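Fulvio Bianchini
20 October 2024

Okay, I finally caught up on all of last week's Lunwood, and I have so many thoughts that I'm going to have to put them in a thread. If you're still behind, please mute me for the evening, I won't be offended one bit. Spoilers from here on down!

First of all, Marguerite and the will. I have been saying since January that the old man left more than one, and my sister told me I was reading too much into that long look he gave the desk drawer. Well, there were two in the drawer and a third with the lawyer in Pritbridge, and I called her the minute the credits rolled (she let it go to voicemail, which tells me everything).

What I loved is that they let Marguerite sit with it for a while. Usually on this show somebody finds a paper and runs straight into the Gatti living room waving it over their head. She folded it up, put it in her coat, and went and had lunch with Desmond like any other day. That lunch was the best thing they've done all fall. He knows she's hiding something, she knows he knows, and they talk about soup!
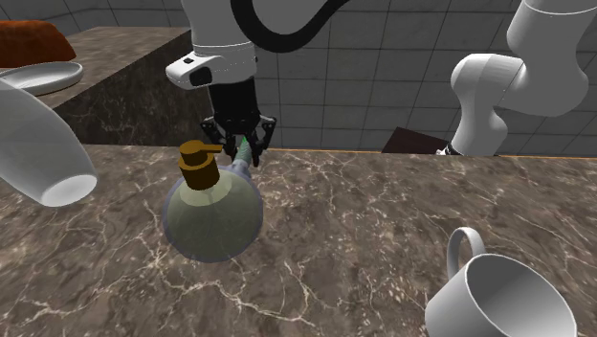
And can we talk about Desmond for a minute, because I used to be very hard on him. When he came back from the boating accident with the new haircut and the loan he couldn't explain, I thought, here we go, another long-lost son who's going to be gone by spring. But they've given him a real job at the Skomby plant and a real grudge, and the actor has settled into it so nicely. I've come all the way around. I would even be sad if he went off a cliff now.

Now the wedding. Oh boy. Corinne Gatti has been married 3 times on this show (I'm not counting the one on the cruise ship, that captain had no license) and I still got a lump in my throat when she came down those stairs. Same stairs as the first wedding, same song too, only slower, on the piano. Somebody in that writers' room has a long memory and I'd like to send them a pie.

Of course she didn't get to finish her vows. You could see it coming from the moment the doors were left open behind the guests. But I truly expected Wade to be the one walking in, and when it was Teresa with the baby blanket over her arm I made a noise that scared the dog.

A few of you asked me last time whether Teresa could really be the mother, timeline-wise. I went back through my notes, and yes, I keep notes, I'm a person with a notebook. She was out of town for 12 episodes, the ones where everybody said she was "resting at the lake." We never saw the lake. We got one phone call and a postcard. So it fits, as far as I'm concerned, and I'd put money on Wade having known the whole time.

The part I'm not so crazy about is the Skomby takeover. I'm sorry, I know some of you enjoy the boardroom stuff, but I could not tell you today who owns what. Gatti sold his share to the cousin, the cousin was secretly working for Marguerite's ex, and now there's a vote. There is always a vote. I used that stretch to fold towels and I don't believe I missed a thing.

My guess for this coming week, for whatever it's worth: Marguerite burns one of the wills in front of Desmond and it's the wrong one. Corinne leaves town for a few days, probably to the Pritbridge house, and finds Wade already there. And Teresa faints at the courthouse, because she hasn't fainted in a good long while and she's due.

I'd also love it if they'd remember that Corinne's brother is still locked in that wine cellar. It's been ages! Somebody take the man a sandwich.

Thank you all for the sweet replies on the last one, I do read every one of them even if it takes me a while to get back to you. Tell me who you think sent Teresa the plane ticket. I've got a name in mind but I want to hear yours first, and please, if you've seen the early episode, keep it to yourselves until I've had my supper and watched it.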